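November, evening

Washing, mostly
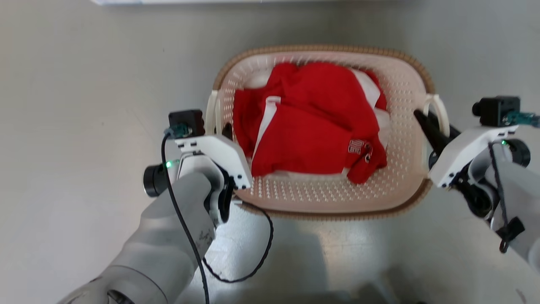
Up at seven and straight into the washing, as I had let it go for too long. The red thing went in the cream basket with a few bits of white, and I carried on upstairs to strip the bed. I know red and white are not supposed to go together. My mother would have had something to say. But it has been through the machine plenty of times and I don't think there is any dye left in it to lose. It has white on it anyway, and that has stayed white.

Did the lot at 40 in the end. The sheets went in afterwards on their own. The powder is nearly finished, so I have put it on the list with bin bags and the descaler.

I do like that basket. I bought it when I moved in and it has outlasted two others. The holes let the air through, so if I forget a damp towel overnight it doesn't smell by the morning. The handles are kind to the hands as well. The old one from Dana's had a thin wire grip that left a mark on my fingers every time I took it down to the line.

Elmarie Steyn rang at half past ten about the coats for the winter collection. They have 43 so far and would like 100. I said I would look through the hall cupboard and I did, after lunch. Found the green one with the broken zip and the long navy one I never wear. Kept the navy one. I will ask Xolani if he can do anything with the zip before I hand the green one over.

Rain came on at about two, so the line was no good. Put the airer up in the back room and moved the chair to make space for it. The sheets had to go over the door. It always looks a mess but there is nowhere else for them. Heating on for an hour, then off.

Paid Gebhard Grabner 67 for the gutter. He says the far end will need doing in the spring and it could be up to 400 if the boards are bad. I said we would see in the spring.

Soup for supper, the last of the leeks. Tried to read but I was too tired to follow it and went back over the same page. Rang Burgi instead. She has a cold and has been told to stay in, so I will take her some bread tomorrow and pick up the powder on the way back.

Still to do: ironing, the top of the cooker, the letter to Ettore. The socks need pairing too. I have four odd ones in the drawer and I keep thinking the others will come up in the next wash.

Bed by ten.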